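**When a robot arm stops halfway: the fault on the Skindley arm** 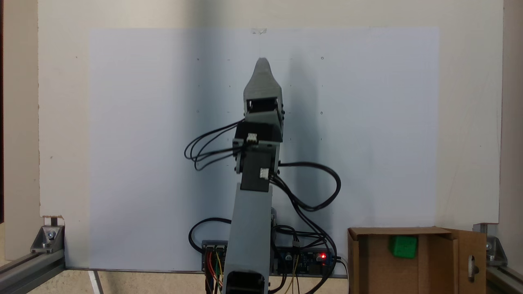 *The 3D-printed arm in front of its dotted white panel. The control board is the blue part at the bottom.*

A robot arm has no muscles. It has servos. A servo is a small motor in a box, with some gears and a sensor that measures which way the motor is pointing. The control board sends a message such as "turn to 40 degrees". The servo turns, checks its sensor, and stops when the two agree. An arm with several joints needs several servos, and every servo needs a cable.

The cables do two jobs. They carry power, which makes the motor turn, and they carry signals, which tell it where to go. If the power fails, the joint goes limp. If the signal fails, the joint may stay where it is, or it may do something that was not asked for.

## What happened

The Skindley arm was built to practise picking up small blocks. It had a program that moved the gripper from one place to another, over and over. One complete trip is called a cycle. The test was meant to run for 3,361 cycles without stopping.

At cycle 1,895 the middle joint jerked to one side. It went back, jerked again, and then would not move at all. The other joints did not know that anything was wrong. They carried on with their part of the program, so the gripper went to the wrong place and pushed against the panel.

Yara Akl was in charge of the test. She pressed the emergency stop, a large button that cuts the power to the servos. The arm came to rest and no one was hurt.

## Looking for the cause

When a machine goes wrong, engineers try to change only one thing at a time. If you change three things and the fault goes away, you do not know which change cured it.

Vlastimil Urban, who repairs machines at Hellitz, followed this order:

1. He read the log. A log is a diary that the computer writes for itself. It showed that messages from the middle joint had stopped for a moment, come back, and stopped again.
2. He swapped the servo for a new one. The fault came back, so the old servo was put in again.
3. He put the old servo on a different cable. The arm worked properly.

The fault was in the cable. A fault that comes and goes is called an intermittent fault. It is the hardest kind to find – the machine may behave perfectly while you are looking at it.

## Why the cable failed

Inside each black cable are wires made of very thin strands of copper. Copper bends well, but not for ever. Take a metal paper clip and bend it to and fro in the same spot. After a number of bends it will snap. This is called metal fatigue.

The old cable had been fitted too short. Each time the joint turned, the cable was pulled tight and bent sharply just behind its white plug. The strands broke one by one. In the end the broken ends touched in some positions of the arm and came apart in others.

The new cables are longer and hang in wide loops on both sides of the arm. A wide loop spreads the bend along the whole length, so no single spot does all the work. A loop must not be too big either, or it could catch on the gripper.

## What was changed

- The cables were made longer.
- The program now listens for each joint. If one joint goes silent, all of them stop.
- The cables are replaced after every 2,000 cycles, even if they look sound.

The second change matters most for safety. The first fault was small, a few broken strands. The trouble grew when the rest of the arm kept moving. A machine should stop when it does not know where its own parts are. Engineers call this *failing safe*.

## Rules for working near a robot arm

- Keep hands, hair and sleeves away while the power is on.
- Find the stop button before the arm is started.
- An arm that is still may not be switched off. It may be waiting for its next message.
- Do not pull out a plug to see what happens. Ask an adult to switch off the power first.

## Words to know

**Cycle** – one complete run of a movement.

**Gripper** – the part at the end of the arm that holds things.

**Intermittent** – happening at some times and not at others.

**Strand** – one of the thin threads of metal that make up a wire.

Last checked 13/08/2018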